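Flekent Stock Pot Concentrate, Brown

Brown stock, reduced until it gives up. Sold in a 28 oz jar by De Smet Pantry Goods, Santhorpe.

What you get is beef and veal bones, onion, carrot, celery, tomato paste and a long wait, all done by somebody else. Our cook, Griet Goossens, roasts the bones until they are darker than most people have the nerve for, then simmers them overnight and boils the liquid down to a stiff brown jelly. It holds a spoon upright. It will also hold a fork upright, if you've run out of spoons.

There is no added salt. Customers write to us about this. They taste it straight off the spoon, find it flat, and feel cheated. Please put it in some food first. Stock that is salted before it's reduced ends up tasting like a pier, and we would like you to be in charge of that decision in your own kitchen.

How to use it

For a light stock, stir one tablespoon into 2 cups of hot water. For soup, use a heaping tablespoon. For a pan sauce, pour off most of the fat, add a splash of wine or water, scrape up the brown bits, and melt in a teaspoon or so of the concentrate. Take the pan off the heat and finish with cold butter. If it looks greasy, it has split; a spoonful of water and some brisk whisking usually brings it back.

Good in onion soup, pot pie, mushroom risotto, braised cabbage and the sort of chili that people argue about. Less good in fish chowder, although Archie Skinner on our packing bench swears by it and can't be moved. 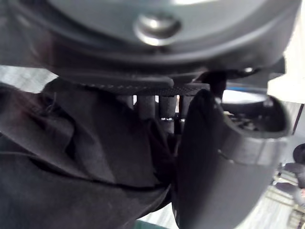
Does it need to go in the fridge once it's open?

Keep it in the fridge and use it within 30 days, always with a clean spoon. It also freezes well in an ice cube tray, if you can live with the tray smelling of beef from then on.

What it won't do

It won't thicken anything much. The jelly melts as soon as it gets warm, so you still need flour, cornstarch or patience. It won't rescue a burned pot either. Roel Willems asked us to put that on the label after a difficult December on the customer line, and we ran out of label.

It is not vegetarian, and no amount of picking things out will make it so. The Closutness Mushroom Base is on its own page and does most of the same jobs, with a slightly earthier taste and fewer bones.

Details

Item number: 1265
Size: 28 oz glass jar, screw lid
Ingredients: water, beef bones, veal bones, onions, carrots, celery, tomato paste, bay leaf, black pepper
Contains: celery
Unopened: cool, dark cupboard, until the date on the lid
Shipping: packed in cardboard sleeves. If a jar arrives broken, send us a photo and we'll replace it. Don't try to save the contents — we know it's tempting.

Recipe changed January 2026: less tomato paste, more onion. Milan Wouters preferred the old version and is still bringing it up at lunch. If you do too, add half a teaspoon of tomato paste per pot and fry it in a little oil before the stock goes in.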